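The Plesto is a folding backdrop kit for people who film their own auditions at home. It comes out of the Inditz workshop in Brovorcombe, and it was drawn up by Bořivoj Murín, who spent years reading lines off camera for other actors before he ever built anything. It shows! Every part of this kit seems to have been thought through by someone who has stood in a spare room at midnight with a sheet pinned to a curtain rail.

If you've only acted on stage up to now, the first request for a self-tape can come as a shock. A casting office sends two scenes and a deadline, and suddenly you're the camera department as well. The Plesto takes care of the wall behind you and the light on your face, so you can get on with the part.

## What comes in the kit

- One folding backdrop, gray-blue on one side and warm gray on the other
- A two-leg stand with a crossbar and four clips
- Two small LED panels with soft covers
- A phone clamp that also takes a small camera
- A reader's shelf (more on that further down, it's my favorite piece)
- A carry bag with a shoulder strap

The backdrop springs open in one go, and yes, it will try to hit a lamp the first time. Give yourself some space. Folding it back up takes a twist of both wrists that feels impossible for a day or two and then becomes second nature. There's a drawing of the twist sewn inside the bag, which I still look at now and then.

## Why the color matters

Casting offices often ask for a plain, mid-tone background. White walls tend to fool a phone into making your face too dark, and black can swallow dark hair completely. The gray-blue side is the one most people end up living with. It flatters nearly every skin tone and keeps its color under cool or warm bulbs. The warm gray side is lovely for period pieces and softer scenes, and it's the one I'd pick if you wear a lot of blue.

The cloth is matte, with a very fine weave. Small creases fall out on their own if you leave it clipped up overnight. For bigger ones, use a steamer on the low setting and keep it moving.

## The lights

Each panel has nine brightness steps and a dial you can turn without looking. No app, no pairing, no account! Set one a little above eye level on your stronger side, put the other lower and dimmer across from it, and you're most of the way there. The soft covers snap on with magnets. They come off easily too, so check them before a long take.

The panels run from a wall plug or from a battery pack. They make no sound at all, and anyone who has lost a quiet crying scene to a buzzing lamp will understand why I'm so happy about this.

## The reader's shelf

Now for the good bit. The Frimpong shelf is a narrow ledge that hooks to the stand beside the camera and holds a tablet or a few printed pages right next to the lens. If your reader is in the room, they can stand behind it and your eyeline lands exactly where it should. If your reader is on a video call, put the tablet on the ledge and play the scene to them.

It's named after the street where the first workshop was. It tilts, it has a rubber lip so paper stays put, and it unhooks with one hand.

## Setting up in a small room

1. Pick the longest line through the room, even if it runs corner to corner.
2. Open the stand first and lock both legs before you clip anything to it.
3. Clip the backdrop at the top corners, then work inward.
4. Stand an arm's length or more in front of the cloth to keep your shadow off it.
5. Set the phone at eye level, sideways, and tape a few test lines before the real thing.

A bedroom works very well. Soft furnishings soak up echo, and a kitchen will make even a lovely voice sound like it's coming from a bucket.

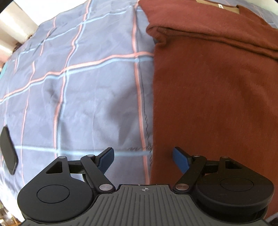

## Sizes and numbers

| Item | Detail |
|---|---|
| Backdrop, open | 150 × 200 cm |
| Stand, folded | 70 cm |
| LED panel output, each | 1000 lumens |
| LED panel weight, each | 247 g |
| Shelf weight, with hook | 400 g |
| Brightness steps | 9 |

## Care and spare parts

Wipe the stand with a dry cloth and keep oil away from the leg locks. The backdrop can be hand washed in cool water, then hung flat to dry. Please don't put it in a dryer, as the spring hoop inside won't forgive you.

Clips, soft covers and the rubber lip are all sold on their own, and the screws are ordinary ones you can find in any hardware store. A longer crossbar for two-person scenes is on its way in January, and it will fit every Plesto stand already out there.

Page updated December 2025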